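**Can a robot do kitchen prep or dishes yet, at a price a normal person could pay?**

Halima Odukoya
Mar 4, 2022

My mother has bad hands and can't peel or lift pots anymore. I see videos of robot arms cooking and would like to know if any of it is real. I have up to 600 dollars, maybe more if it truly works. Mostly she needs vegetables washed and moved from the sink to the pot, and the table cleared after. A cousin told me to look at Sovstead but I can't find a price.

---

**tijani_fan**

No. Get a dishwasher and a food processor.

---

**benchrat3049**

Short version is not for 600 dollars, and not really for more either.

I work in a small shop that packs parts. We tried an arm from Zurska on one job, lifting the same plastic cap out of the same tray. It took around 10 days to set up and it does that one thing fine. Move the tray and somebody has to teach it again.

Kitchens are harder because nothing stays put. A wet potato is slippery and every one is a different shape. The arms people are training for this mostly practice on easy versions of the job first, with toy vegetables and a colander on a bare table.

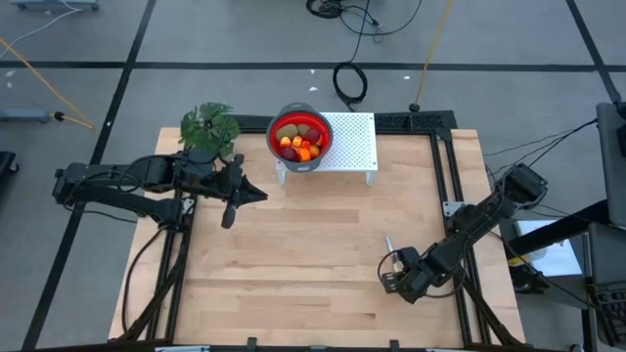
Picking up and putting down is the part that is coming along. Peeling, scrubbing and anything with a knife is further behind, and I would not leave your mother alone with an arm that can drop a pot.

For her hands I'd spend the money on a pot with 2 handles, a steamer basket she can lift out by itself, and bags of cut frozen vegetables.

---

**Onex**

Ask your county about an occupational therapist. Ours came to the house and moved everything to counter height, which helped more than the gadgets did. Don't know about Sovstead.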